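4.3 What the success rate hides

The headline number for the Mellach policy is the share of trials in which the object ends up in the container. We reported it in the last section because everyone does, and we don't think it tells a reader very much. A wide basket on a bare table is an easy target. A policy that has learned only to close its fingers, swing left and let go will score well on it, and the score will look like understanding.

To test this we went back through the 3100 recorded episodes and kept the 1412 in which a soft object had to be moved into the wicker basket. Each was scored a second time by two raters (R. Vlček and I. Kopecký), who worked without seeing the policy's own success flag. The view from the side of the table was the only one they were given at first.

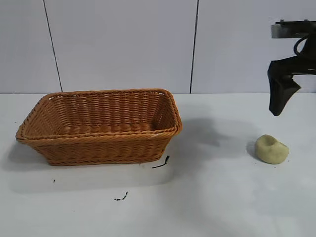
The raters agreed with the flag most of the time, and we were ready to leave it there. The trouble started when the wrist views were added. From the side, the basket wall hides the last part of the motion, and a rater fills in the gap with what usually happens. From the wrist, the same moments were much harder to call. Some objects were still held when the flag had already switched to "placed." Others were let go against the rim and slid in, which the flag counts the same as a clean placement. 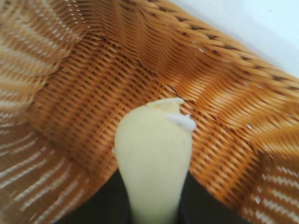

Figure 2. Wrist view inside the basket, with the object between the fingers. Motion blur is typical of this part of an episode.

We are not convinced that the wrist view settles the matter either. It is close, it smears whenever the arm moves, and the weave fills so much of the picture that depth is hard to judge. In a pilot with roughly 1000 single stills, both raters changed their minds often enough on a second pass that we dropped stills from the scoring and used short clips only. Earlier work with the Flastetti benchmark scored from stills throughout. We would treat those numbers with care, including the ones from our own group.

A second worry is that the policy may be reading the table and paying little attention to the object. The basket stayed in nearly the same place during the February sessions, and the tabletop carries small dark specks that were never cleaned off between episodes. To a person these are nothing. To a network trained on this one table they could serve as landmarks, and we have no test so far that rules it out.

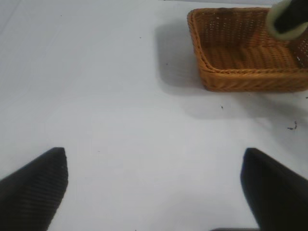 Moving the basket by a hand's width would be the obvious check. We did this for a small set of episodes and the results went in both directions, too few to support a claim. Bogale, the baseline, was trained on the same recordings and shares the weakness, so beating it says little. The gain we reported over Bogale should be read as a gain on this table, with this basket.

What we can say is modest. Grasping is reliable. Carrying is mostly reliable. Release is where the flag and the raters part ways, and it is also the step the flag was supposed to measure. Until the Tusteck runs are scored the same way, we would not call the task solved.

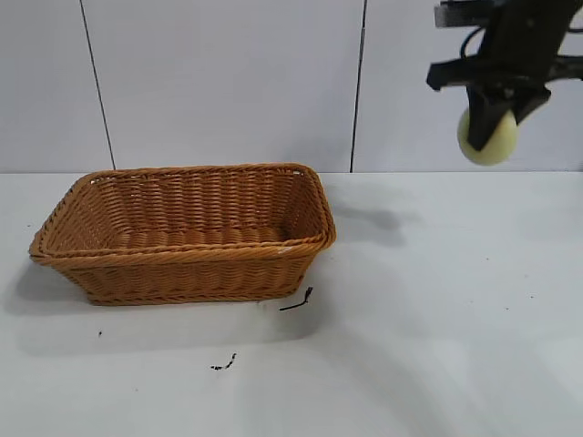 Gripper above basket

Comments on the first draft asked why we did not simply retrain with a stricter flag. We tried. The stricter flag waits until the fingers are open and clear of the rim, and it threw out many episodes that both raters had marked as good.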